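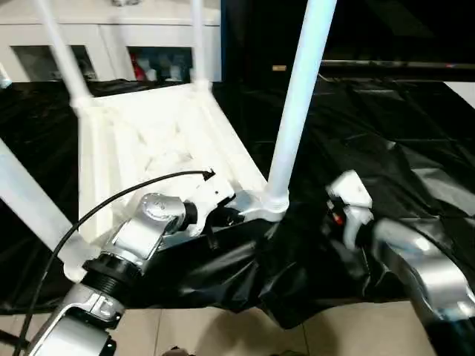

Plastic Chair Check, Upside-Down Stage
Brilum Community Hall, furniture list, 14 April 2020

Chair type: white molded plastic, four legs
Laid on: black plastic sheet
Batch: Murik room, chair tag 996

1. Turn the chair over
Seat down, legs up, on the sheet. Done. I love this stage, you learn so much more about a chair from underneath than you ever do from sitting on it! The sheet bunches up under the seat and that's fine, but shake it out between chairs so grit doesn't scratch the next one.

2. Ribs under the seat
Run a thumb along every raised rib. Look for white stress lines, chips and hairline splits.
Result: PASS
Comment: Good stiff ribs on this model. The shallow panels between them collect dust like you wouldn't believe, so wipe first and check second. (I did it the other way round in January and marked a cobweb as a crack.)

3. Leg joints
Press on the seat frame beside each joint with one hand and rock the leg gently with the other. Any creak, stop and tag it.
Result: PASS, all four
Comment: The legs thicken nicely where they meet the seat, and that is the spot to spend your time on. Use a flashlight if the hall lights are dim.

4. Leg straightness
The legs should splay outward evenly. Sight across the tips from two sides.
Result: PASS
Comment: Compare with a chair you already trust if you can't decide. Works every time.

5. Feet
Check the tips for wear, sharp edges and splits.
Result: RECHECK
Comment: One tip feels rough. A light rub with fine sandpaper should do it, then look again before it goes back out.

6. Wash
Warm water and a little Flillov soap, soft brush, rinse, air dry. No scouring pads please!
Result: TO DO

7. Right side up
Set on a level floor and press each corner of the seat. Then sit down slowly and lean back a little.
Result: TO DO

8. Stacking
No more than 3 high in the Murik room. Keep the Obi chairs in their own stack, they have a wider back and they jam.

Rules for the whole batch
A crack at a joint is always a fail. No glue, no tape.
Failed chairs get 2 strips of red tape across the seat and go out to the shed.
With 80 chairs on the list, take breaks and enjoy it. A clean, solid stack is a lovely thing to see at the end of the day!

Still open for tag 996: items 5, 6 and 7.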